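**Ticket 88 – suturing practice, Tuvero bench**
Opened by: Juraj Hubáček
Status: open, like the incision

Stitches keep loosening by the fifth throw. Thread blamed first, naturally. 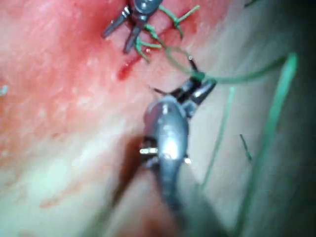

Is the green thread too slippery to hold a knot? Try one extra throw before you change anything; it held for me at 2 attempts in 2.

Extra throw added. Knots fine, spacing now dreadful. Svend Østergaard has been told and sighed by email.
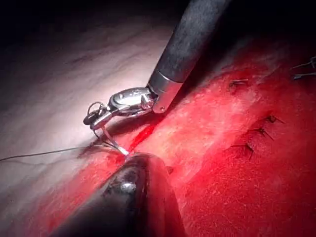
Ondard Bench Notes, issue 5

Svend asks for shallower bites and less pulling – as if I were starting a mower.

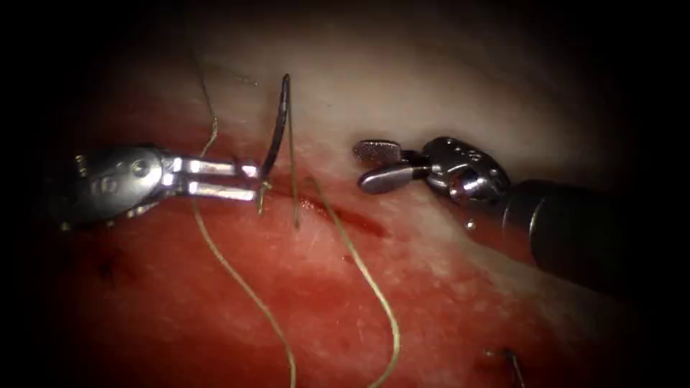 My bites were going in at a slant, says Svend, and tearing on the way out. He wants the needle set up on its arc, tip pointing upward, held right at the ends of the long flat jaws. I have stopped gripping it halfway along its back.

Left to do:

- Redo the last row, same thread.
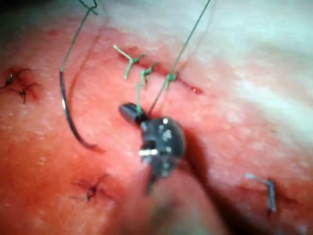

- Send Svend the September tally.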